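Tremari Film Nights: your questions answered

Last updated May 14, 2019

What is Tremari?
A film club that shows family films, old favourites and the odd subtitled gem in the hall on Cotus Lane. We started with a borrowed projector and a bedsheet, and we now have 743 members, a proper screen and seats that don't pinch. We still can't quite believe it!

Do I have to be a member to come along?
No. Anyone can buy a ticket on the night if there are seats left. Members can book a week earlier and get into the Ezzat season free.

What is the Ezzat season?
Our run of four films every August, all by first-time directors. It's named after the old Ezzat picture house, where lots of us saw our first film. Last year 2,353 people came across the whole season, counting the repeat showings, and we'd love to beat that.

Who picks the films?
You do, mostly. Suggestion slips go in the box by the door, Bogdan Voicu checks which ones we can get a licence for, and the shortlist goes up for a members' vote. Bogdan keeps one slot a year for himself – last time it was a three-hour drama about a lighthouse, and the arguments in the car park afterwards were wonderful.

Are the films suitable for children?
Every listing carries the age rating. Afternoon showings are always U or PG. Under-12s need a grown-up with them, and that grown-up does have to stay for the film (sorry, no popping to the shops).

What on earth is Stollen?
Our Christmas double bill. We show a short film, stop for cake, then show a long one. It sells out every single year, so do book early. You can bring your own cake if you like, but please label anything with nuts in it.

Do you have subtitled showings?
Yes, the second showing of every film has English subtitles, including the English-language ones. There's a hearing loop too, and it works best in the middle rows.

Can I bring food and drink?
Please do! Cold food is fine, and the kitchen hatch sells tea, squash and popcorn. 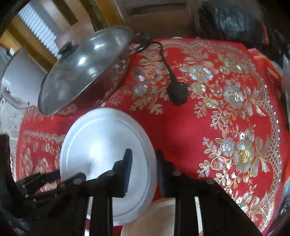
Hot takeaways are the one thing we ask you to leave at home, as the smell hangs about for days. Glass bottles are fine in the foyer but can't come into the hall.

Can I get a refund?
Up to the day before, yes, in full. After that we can swap your ticket for another film in the same season.

How do I hear about new films?
Join the mailing list. It goes to 2,622 people and comes out once a month, with the full programme, Bogdan's notes on each film and the results of the vote. Replies are very welcome – we read them all, even the cross ones about the lighthouse.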